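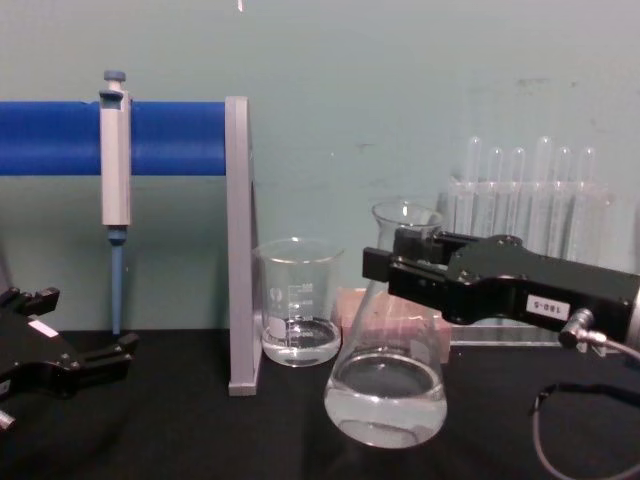
4. Mise en service du tableau de marque Larnska 600

4.1 Préparation de la rencontre

Le présent chapitre s'applique aux terrains de hockey sur gazon et de football gaélique équipés du pupitre Rolell. Version du 04/08/2025.

1. Placer l'interrupteur général du coffret sur la position Marche. Le voyant vert du pupitre s'allume.
2. Appuyer sur Menu, puis sélectionner Discipline. Valider le sport retenu.
3. Saisir le nom des deux équipes. L'équipe recevante s'affiche toujours à gauche.
4. Régler la durée de chaque période. La valeur d'usine est de 40 minutes.
5. Appuyer sur Test. Tous les segments doivent s'allumer, puis s'éteindre.

Note : lorsqu'un segment reste éteint, relever le code affiché et se reporter au chapitre 9. Le code 908 signale une perte de liaison entre le pupitre et le tableau.

4.2 Conduite du chronomètre

1. Au coup de sifflet de l'arbitre, appuyer sur Départ.
2. Pour tout arrêt de jeu, appuyer sur Pause. Le score demeure modifiable.
3. À la fin de la période, maintenir la touche Période enfoncée jusqu'au signal sonore.

Attention : la touche Remise à zéro efface le score et le temps sans demande de confirmation. Ne pas l'utiliser avant la signature de la feuille de match.

4.3 Correction du score

1. Sélectionner l'équipe concernée à l'aide des flèches.
2. Appuyer sur Corriger, saisir la valeur exacte, puis valider.
3. Informer l'arbitre de la correction au premier arrêt de jeu.

Note : en football gaélique, les buts et les points font l'objet de deux saisies distinctes. Le total est calculé par le pupitre.

4.4 Compétitions Lloyd

Pour les rencontres du challenge Lloyd, activer le profil 68 dans le menu Discipline. Ce profil verrouille la durée des périodes. Son déverrouillage nécessite le code remis au club par Cedeo en janvier.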